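Plarnach releases results of simulated gripper comparison

LILTDEN – Plarnach has released the results of a comparison of three grippers for small-parts handling, carried out entirely in the company's simulated two-arm work cell. The full set of results, along with the settings used for each run, can be requested from the Liltden office at no charge.

The comparison covered the gripper Plarnach now ships with its bench cells and two candidates to replace it, known by their project names Lachance and Alen. Lachance is a parallel gripper with short, stiff fingers and a long stroke. Alen has narrower fingers that give slightly under side load. All three fit the same wrist flange, and no changes were made to the arms or their mounts between runs.

Each gripper was given seven objects and made 100 attempts at each one, for a total of 700 attempts per gripper. The starting position and angle of the object were varied from one attempt to the next, and the same set of starting positions was used for all three grippers. An attempt was counted as a success if the object was lifted clear of the table, carried to the other side and set down upright. An object that shifted in the fingers but arrived upright was still counted, and the shift was recorded separately.

Lachance had the most successful attempts overall. It did best on box-shaped objects, where the longer stroke left more room for error in the approach. It did worst on the thinnest object in the set, which it often pushed along the table before closing. The current gripper was close behind on boxes and well behind on anything with rounded sides.

Alen came second overall but had the fewest shifts in the fingers. Its narrow tips could reach between objects standing close together, and it was the only one of the three that cleared the crowded layout without knocking over a neighbouring object. Its weak point was the heaviest object, at 500 grams, which tended to rotate during the carry.

Two controller settings were also compared. In the first, the fingers closed to a set position. In the second, they closed until a set force was reached. Force closing gave better results with Alen on every object. With Lachance the difference was small, and on the thin object position closing did better.

The results apply to the simulated cell only. Contact between fingers and objects is one of the harder things to model, and friction values for the finger pads were taken from bench measurements on new pads. Worn pads were not modelled. Plarnach advises customers not to use the figures as cycle time or reliability estimates for their own lines.

Bench trials of Lachance and Alen on physical arms will begin in Liltden in May. The same seven objects will be used, with the same starting positions where the bench layout allows. The trials will also look at cable routing and how long it takes to change finger pads, neither of which could be tested in simulation. A decision on which gripper to take into production will follow the bench trials. Either way, Plarnach will go on supplying finger pads and spare parts for the current gripper.

Owners of existing bench cells do not need to do anything at this stage. Both candidates are being developed to run on the current controller, with a software update. Pricing has not been set.

Customers who would like one of their own parts considered for the bench trials can send a drawing and the part's weight to the Liltden office before the trials start. Parts should be rigid, dry and no heavier than the heaviest object in the present set. Space is limited and not every part can be included.

About Plarnach

Plarnach designs and builds bench-top robot cells for assembly and inspection work. The company's office and workshop are in Liltden, where it also runs training for cell operators and maintenance staff.

Media and customer enquiries: Plarnach, Liltden office
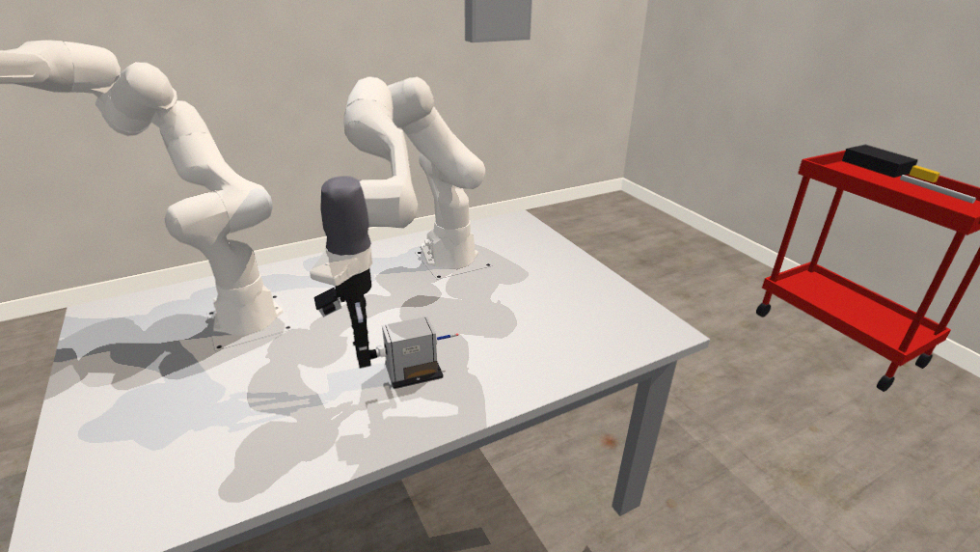

Page last updated: 11 February 2025

Simulated bench cell with two white arms mounted on a white table. The black gripper on the right-hand arm points down toward the tabletop, next to a small grey box. Picture supplied by Plarnach. It may be reproduced with coverage of this release – please credit the company.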